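My first proper season of pot washing

January 9, 2023

I said in June that I would write up the dig once I'd had time to sort my notes, and then of course I didn't, because the notes were in three different notebooks and one of them had been rained on. They are all typed up now! So this is a long one, and it is nearly all about broken pottery. You have been warned.

For anyone who missed the earlier posts, our local group has been working on a field on the Odcombe side of the parish, where the plough has been turning up Roman pottery for as long as people have been walking their dogs across it. We opened two trenches in the summer. The first gave us a stretch of ditch and a lot of sore knees. The second gave us the same ditch coming round a corner, and in that corner somebody, getting on for eighteen hundred years ago, had been tipping their rubbish. I can't tell you how happy this made us.

The total from both trenches came to 1,146 sherds. Of those, 985 were from the corner of the ditch, which tells you where everybody wanted to be digging by the second week. I spent most of my time at the washing table instead, partly because of my back and partly because I had never done it before and fancied a go. I went in thinking it was the dull job and I now think it might be the best one on site. Whoever finds a sherd sees a muddy lump. The person with the toothbrush is the first to see what it is.

There is a bit of a knack to it. You want a soft brush and cool water, and you change the water far more often than you think you need to. Scrub the broken edges well, as that is where you see the clay properly, and go very gently on the surfaces. Some of the colour-coated ware will lose its coating if you so much as look at it crossly. I ruined a small piece on my first morning (sorry) and was much more careful after that. Anything with black stuff stuck to the inside gets put aside unwashed, in case it is burnt food that someone can test later. We had a few of those and I am itching to know what was for dinner.

After washing, everything goes on trays to dry with its label, and the label never leaves the tray. I mean never. I used to tell my own children not to put things down where they would forget them, and I have now had that same speech given to me by someone thirty years younger, quite rightly. A sherd with no context number is just a bit of old pot.

Then comes the sorting, which we did over the autumn in the back room at Bullbridge. You start by splitting things up by fabric, meaning the clay itself and whatever has been mixed into it. Grey wares in one lot, oxidised wares (the orange and pinkish ones) in another, and the black burnished pieces on their own. After that you go back through each lot and pull out the rims and bases, since those are what give you the shape of the pot and very often a date.

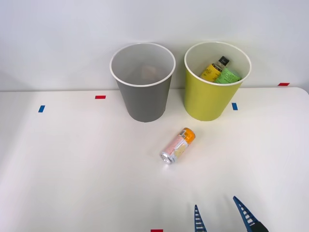 Two round bins, one grey and one yellow-green, on a white tabletop.

Grey ware made up the great bulk of what we had, as I'm told it nearly always does. It isn't much to look at, and I had grown a bit snooty about it by October. Then I was handed a pile of grey rims and asked to sort them by shape, and within an hour I had completely changed my mind. There are jars with rims that roll outwards, jars with a little groove for a lid, wide bowls, narrow-necked flasks. You begin to recognise them by running a thumb along the edge. I found two that joined! They came from opposite ends of the same context and they clicked together so neatly that I made a noise I would rather not describe.

We ended up with 196 rims, and around 35 of those looked to be from the same sort of cooking jar, the everyday kind with a lattice pattern scratched round the belly. If you have ever been to a Roman display in a museum you will have walked straight past a dozen of them on the way to the glass. I am now that person who stops and blocks the case.

The fine table ware was a much smaller pile. There were a few scraps of samian, which is the glossy red stuff brought over from Gaul, and one of them has the back legs of an animal on it. Opinion in the room was divided between a hound and a hare. I am for hare. There is also part of a base with two letters of a potter's stamp, but the rest of the name is broken away and so far we have got nowhere with it.

What I like most is how ordinary it all is. Nearly everything in that ditch corner was somebody's kitchen -- the pots that cracked over the fire, the bowl that got dropped, the lid that no longer fitted anything. We still don't know where the house was. The geophysics showed a possible something under the hedge line to the north, and there is talk of a third trench if the farmer is willing and if we can get it dug before the field is wanted for winter barley.

In the meantime I have been reading up. The Weerasinghe handbook on coarse wares is the one everyone in the group passes round, and it is very good on rims, though the drawings are small and you will want your glasses. I have also borrowed the Ustinau guide to drawing pottery, as I have been told I am next for the profile gauge. My first attempt at a jar came out looking like a turnip. I have another tray of bases to get through this month, so there will be plenty more to practise on, and if anyone reading knows a good way to stop pencil smudging on drafting film, please leave a comment!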